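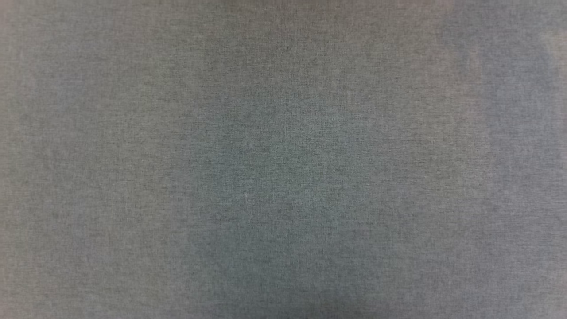
Dye Transfer in Mixed Household Loads: Term Project Report
Group 4: Cheng-en Pan, Aurelia Filip, Gwion Dafis
Course instructor: Wing-yan Kuo
Submitted 06/05/2023

1. Purpose

Dye transfer happens when loose dye leaves one fabric during washing and settles on another. Care labels tell the user to wash dark and bright colors separately, but they do not say how much staining to expect if the advice is ignored. Our project measured staining on undyed cotton after one wash with red cotton jersey, at two water temperatures and with two detergents.

2. Materials

The red jersey came from a single bolt sold by Ellthorpe. We cut 95 pieces of it and the same number of pieces of undyed cotton, all to one template. The two detergents were Zorko powder and Caruso liquid, dosed by weight of fabric. Tap water was used throughout. Its hardness was not controlled, and this is a weakness in the method.

3. Background

Reactive dyes form a chemical bond with cotton, but part of the dye always reacts with water in the dye bath instead. This part stays in the fiber without a bond and has to be rinsed out at the mill. If rinsing is cut short, the leftover dye comes out in the customer's first washes. Direct dyes are held by weaker forces and bleed more easily in hot water.

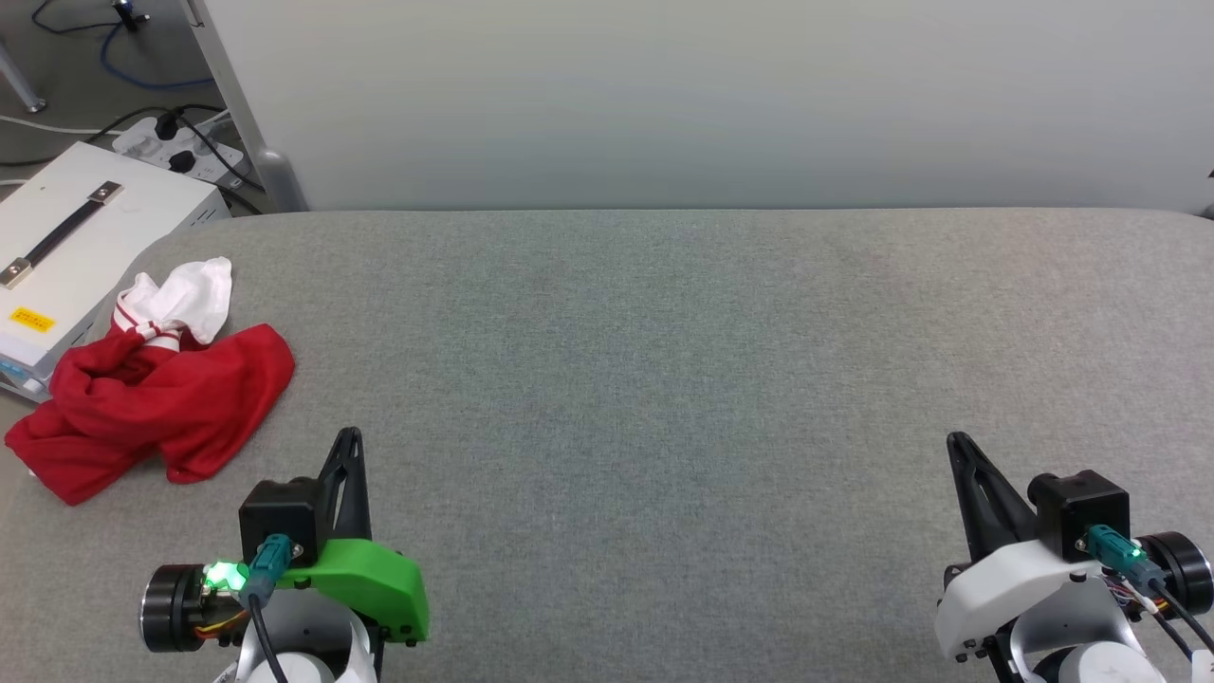
Garments that combine two colors are the hard case, as there is no way to separate them before washing. The dark part and the light part share the same water and often touch for the whole cycle. A red piece with white fabric against it and a thin red-and-white striped band where the two meet puts the narrowest light areas right beside the strongest color. In a striped trim, even slight bleeding softens the edge of each stripe, and the eye picks this up sooner than an even pink tint over a large area. For this reason we graded edges separately from flat areas.

4. Procedure

Each red piece was stitched to an undyed piece along one side. The pairs were washed in sealed jars in a heated bath, then rinsed, opened out and dried flat away from sunlight. Two of us graded every undyed piece against a printed gray scale, where 5 means no staining and 1 means heavy staining. Grades were written down before they were compared. Where they differed by more than half a step -- 16 pieces in all -- Walter Arango, the lab assistant, gave a third grade and we used the middle value.

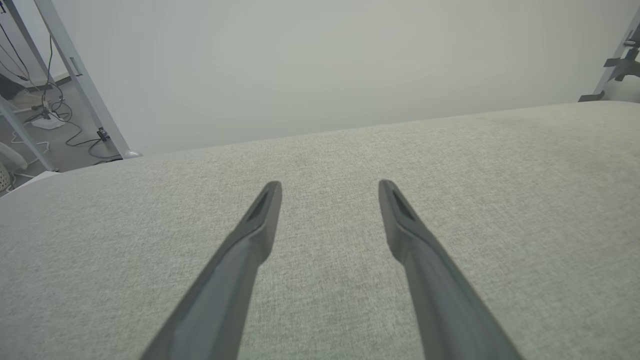

Grading was done under the same lamp each time, with the lamp switched on well before the first piece was read. We entered the results in Noko, the department's data sheet tool, and checked them against the paper forms.

5. Results

Hot water gave lower grades than cool water with both detergents. The powder stained more than the liquid in hot water; in cool water we could not tell them apart. Edge grades were lower than flat grades in nearly every group. The gap was largest along the stitched side, where the two fabrics were pressed together.

6. Limits and further work

Only one red fabric was tested, and only its first wash. A second series should follow the same pieces through repeated washes to find out when bleeding stops. It should also include a polyester blend and a fixed water hardness. The raw grades and the paper forms are kept with the instructor.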